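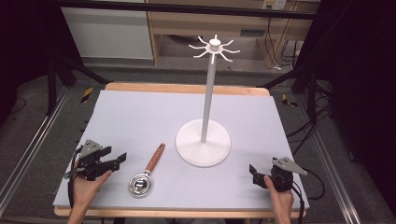 Utensil stand, bench notes, July 9, 2021

Hultumo stand, white, eight curved hooks on a thin pole, round flat base. Set on the foam board near the middle of the table. Tea strainer (steel bowl, wooden handle) laid flat to the left of it, bowl towards the near edge. All hooks left bare at the start.

Purpose: decide whether the stand goes on the Warik kitchen list or back to Dafis. The question is handled utensils, mugs were dealt with in April.

Points to check:
- tilt of base with one item hung on one side, limit 2 mm lift at the rim
- tilt with 200 g on a single hook
- whether a handle end slips off the hooks that curve down

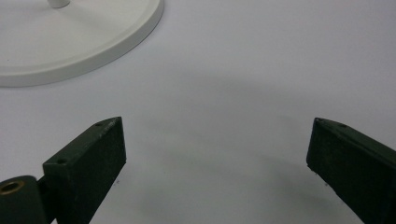
Bright surface between the fingers, gap wide.

Foam board kept under everything. It marks easily, so any drag of the base shows as a line. Replace the board if the marks start to overlap. Spare sheets are in the Humton drawer, cut to 72 cm.

Strainer handle is long for its bowl. Hang from the handle end only and let the bowl swing clear of the pole. Record which hook was used, numbered clockwise from the one nearest the window.

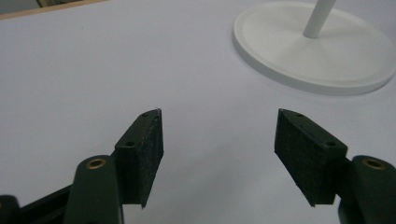 Base position to be pencilled on the board before each load and compared afterwards. If it has shifted, repeat with the pole re-centred. Seven repeats per hook, so 7 lines in the table, then move on one place. Weights go back in their box between hooks.

Still to do: find the short ruler, ask Dafis for the hook spacing drawing.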